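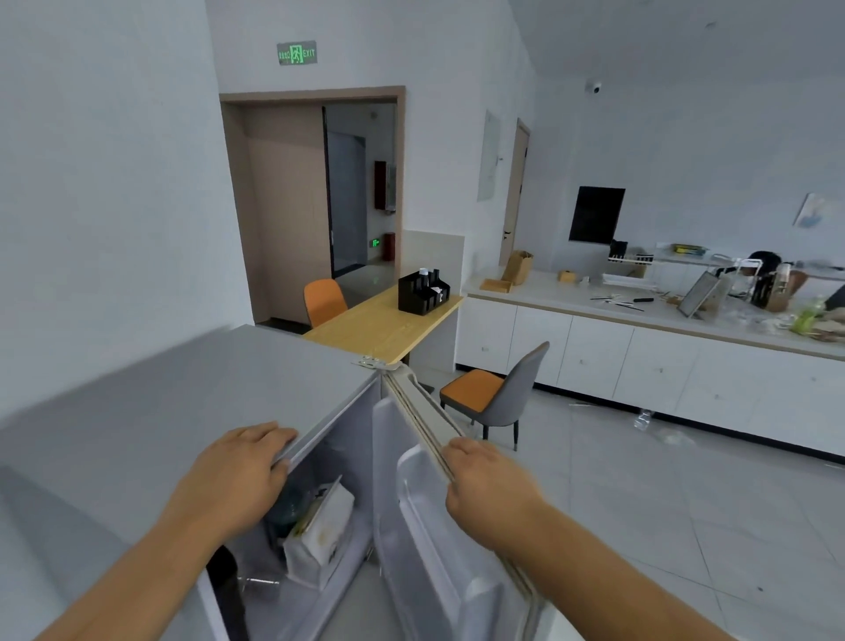
Can a vision model tell you what's in a fridge if the camera never looks straight into it?
Partly, and the part it gets wrong is the part you'd want it for.

I've been chewing on this since November, when Atieno Mbwambo talked me into spending my evenings on the perception side of a kitchen task set. The tool we used is called Kutolard. It takes head-camera video, chops it into steps (reach, grasp, open, place, close), and keeps a running list of what it thinks is on each shelf. The sales page for it has the word "understands" in it four times. I went in grumpy and I've come out only slightly less so.

First, the step chopping. Opening a door is supposed to be the easy one. There's a hinge, a big flat panel and one hand that moves a lot. Kutolard does find the door. What it can't settle on is when the opening ends. If the person keeps a hand on the door while looking inside, the label stays on "open" until the hand lets go, and a search that takes several seconds disappears into the one step. Train a policy on that and you're teaching it that standing there holding the door is part of opening the door. Maybe it is! But I'd like somebody to have decided that on purpose.

Ilham Pasaribu thinks I'm fussing. His line is that the planner downstream only needs the order of steps, and the boundaries can slop around by a second or so without hurting anybody. I ran his version and mine on the same 137 clips. His planner did fine until it had to put something back, and then it tried to place while it still believed the door was moving. 37 of the clips had a put-back in them. I wouldn't call the results on those a rounding problem.

Then there's the shelf list, which is where my patience ran out. A small fridge on the floor is a rotten viewpoint. You're looking down over the top panel, and the front rim hides whatever is pushed to the back. Hands come in and hide the rest. Clear containers hardly have an outline at all, and the detector will happily find one, lose it, and find it again as something new. By the end of one clip the running list had more cups on it than I own.

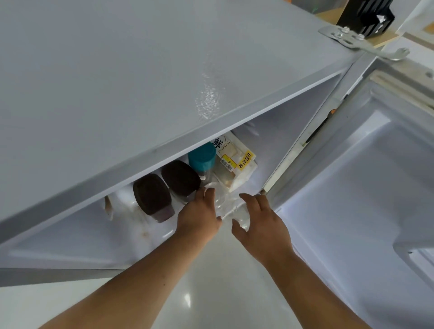 Milk toast with a price sticker, dark lids, a teal lid, and clear ware between the hands.

The bread it gets every time, big printed characters and all. Lids it gets too, mostly, though it counts a lid as a full container no matter how little of the body it can see. The clear stuff is close to hopeless. I tried raising the confidence threshold to 70 per cent, which got rid of the phantom cups and took the real ones with them. I tried asking for a mask instead of a box and got a mask of the shelf. Margit Bozsik suggested tracking the fingertips and guessing the object from the grasp, which I thought was silly, and which worked better than anything I'd done. A hand curved around nothing is pretty good evidence that there's something there. It still can't tell you what, but for the planner "a thing, about this wide, in the right hand" is a lot more useful than a list that keeps changing its mind.

So that's what's in the pipeline now. The detector names what it can name, the hand tracker fills in unnamed lumps, and anything that goes behind the rim is marked "last seen" with a time on it instead of being deleted. Deleting was the default, by the way. Out of sight, out of the list. I can't think of a kitchen where that's the right setting, and it took me most of an evening to find the flag, because it's in a config file under "memory" and the docs call it something else.

Natnael Tsegaye wrote to ask whether a bigger model would just fix all this. Could be. I tried the larger Kutolard weights on a handful of clips and the labels got wordier. It told me more about the bread. The clear ware still blinked in and out, and each frame took long enough that I went and did the dishes.

What I'd like to see before I believe anyone's numbers on this is a score for the hidden things. Everybody reports how well they do on objects in plain view. Next job is going through the put-back clips by hand and marking where the door really stops. Atieno has offered to do half, and we've already disagreed about the first one.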